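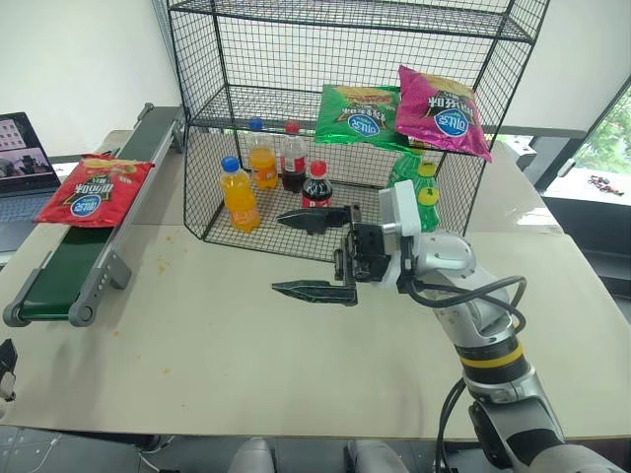 Our two-tier Tosard snack rack has started to lean forward, and I'm hoping one of you kind folks can tell me whether it's something I did when I put it together. We bought it in June for the break area and it was perfectly fine for months. I keep drinks on the lower shelf and chips on the upper one, and the lean bothers me most up top, where the pink bag tips toward you with its bottom edge hanging down past the front of the shelf. The bottles below – orange juice, cola and the green sodas – stay put well enough, though I do worry about the taller cola.

Home | My Tickets | Shelving | Spare Parts | Returns | Contact

Ticket 173, opened February 22, 2024
Product: Tosard wire mesh rack, black, tabletop
Bought from: Monby
Status: waiting on customer

What I've tried so far: I emptied the whole thing, turned it over on a towel and pressed every corner joint together again. Two of them clicked, which gave me a lot of hope! It stood straight for 3 days and then the upper shelf dipped again. I also swapped the heavier bottles to the back, and that made no difference I could see. The table is level, I checked with the little Dillomitz level from my toolbox.

Reply from Kioko Support:
Thank you for such a thorough note. On this rack the upper shelf hangs on small hooks, and the front pair can be put in one slot too low. Please take the chips off, lift the shelf straight up and look at whether the front and back hooks sit in matching slots. If a hook is bent, send us a photo and we'll mail a set of 3 (part 350) at no charge.

Customer update:
Well, you were right about the slots, the front left one was a notch down. I've moved it up and the shelf feels much firmer – but that same hook looks a bit open to me, so I'll take a photo tonight and send it along. Please leave the ticket open until then.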